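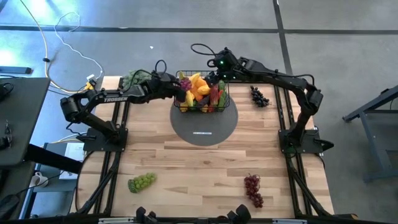 **Kyung-hwa Chae**

## 4. Where the fruit is kept

### 4.1 The open place and the closed place

In the previous section we described how the households buy fruit. We now turn to the question of where they put it after they come home. In the interviews this question was often received with some surprise. Many people answered first with "in the kitchen", and only when we asked again did they begin to speak of shelves, bowls, drawers, bags and window sills. We think that this first answer should be taken seriously. It shows that the place of fruit in the home is decided by habit, and that the habit is not often put into words.

The material comes from 54 households in two towns, Brallby and Nivimside. Each household kept a written diary for seven weeks. In the diary they noted what fruit came into the home, where it was placed, when it was moved, and whether it was eaten, cooked, given away or thrown out. The interviews were made afterward, with the diary on the table, so that the person could look at the pages while speaking. The interviews in Brallby were made by Man-sik Bae and those in Nivimside by the present author.

For the analysis we divide the storage places into open and closed. An open place is one where the fruit can be seen by a person who walks through the room and does not touch anything. A bowl on a table is open, and so is a wire basket. A closed place is one where a door, a lid or a drawer must be moved first. The refrigerator is the most important closed place, but paper bags with a folded top were also counted as closed. A few cases were difficult. One household in Nivimside kept apples in a glass jar with a lid, where the fruit can be seen but not reached. We followed the rule of sight and counted the jar as open, although Bastos and Yang (personal communication) would prefer the opposite.

### 4.2 Baskets and bowls

The open places were mostly of two kinds, the bowl and the basket. In the diaries the two words are used with more care than we expected. The bowl was mentioned in connection with one sort of fruit, or with fruit that was chosen also for its color. The basket was mentioned in connection with mixed produce, and several diaries use the phrase "everything basket". Onions and lemons could be in the basket together with the fruit, but almost never in the bowl. When a guest was expected, fruit could be moved from the basket to the bowl. We did not find any note of a movement in the other direction, except when the bowl was needed for salad.

The wire basket has one practical property which the participants often named, namely that air can pass through it from the sides and from below. A retired baker in Brallby explained that in her family the fruit was always kept "where it can breathe", and she used the same words for bread. Others liked that they could look through the side and see the fruit at the bottom. In a deep bowl the lowest fruit is hidden, and the diaries contain many short notes of the type "found a soft one under the others".

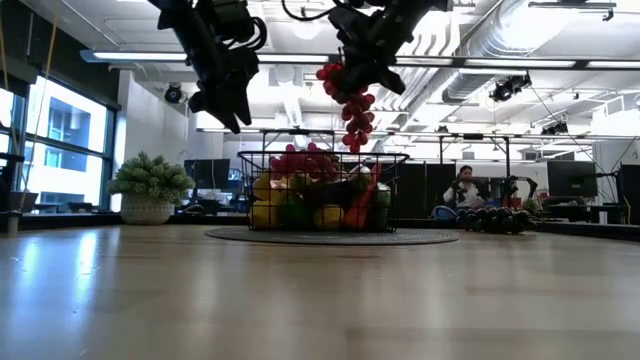 *Figure 2. Red grapes and a wire basket filled with produce.*

The order inside the basket is also of interest. Produce that is put in last will lie on the top, and it is then also the first to be taken. Some participants had a rule against this and emptied the basket before they put in the new purchase. Bortolotti found a similar rule among shop assistants in his study of small grocery stores, and he calls it "turning the crate". In the homes the rule was known to many but followed by few. It was usually explained as something that a parent or a grandparent had done, and it was spoken of with respect and a little bad conscience.

### 4.3 The case of grapes

Grapes deserve a separate treatment. They were the fruit with the least stable place in our material. Apples stayed where they were first put, and bananas also. Grapes were moved. A typical diary entry places them in the refrigerator on the day of purchase, then in an open place in the afternoon, and then back in the refrigerator in the evening. One family in Nivimside named this "the grapes go for a walk", and the children in the family had the task of doing it.

We see several reasons for this. Grapes are soft, and they are often placed on the top of other fruit because people fear that they will be crushed. They are taken a few at a time by persons who pass, which requires that they can be seen. At the same time many participants prefer them cold. The open place therefore serves the hand and the closed place serves the taste, and the household must choose between them or must move the grapes between the two.

The stem was another subject that returned in the interviews. Some households cut the bunch into small parts with scissors before they stored it. Others left it whole, because a whole bunch "looks like more" or because they did not have time. In households where the bunch was left whole, bare stems often remained in the bowl or basket for several days. These stems caused more irritation than we had expected. They are, in a sense, a trace of other people's eating, and the person who removes them is in most homes the same person each time. We return to this matter in Section 5, where the division of small tasks is discussed.

### 4.4 Sight and waste

It is a common belief that fruit which is seen will be eaten. Our diaries support this belief only in part. Fruit in open places was eaten earlier, and it was eaten more often by persons other than the buyer. In the diaries of families with children the effect is very clear. However, roughly two in every household's list of thrown items were also from open places, and these were mostly fruits that had been seen every day. The participants had stopped noticing them. A man in Brallby said about a pear that it had "become part of the bowl".

For closed places the loss had another form. Here fruit was forgotten in the full meaning of the word, and it was discovered during cleaning or when something else was searched for. The feeling connected with it was also different. Fruit forgotten in a drawer was described as bad luck or as a fault of the drawer. Fruit that spoiled in the open bowl was described as the fault of the household, and some participants were unwilling to read these entries aloud.

There is a limit to what can be concluded here. The diary itself made people look at their fruit, and several of them told us that they ate more of it during the study for this reason. The diaries were kept in spring, from April, and the choice of fruit would be different in autumn, when many gardens in Nivimside give more apples than a family can use. We also did not measure the temperature in the rooms. The notes about a "warm kitchen" or a "cold pantry" are the participants' own words and are treated as such in the following section.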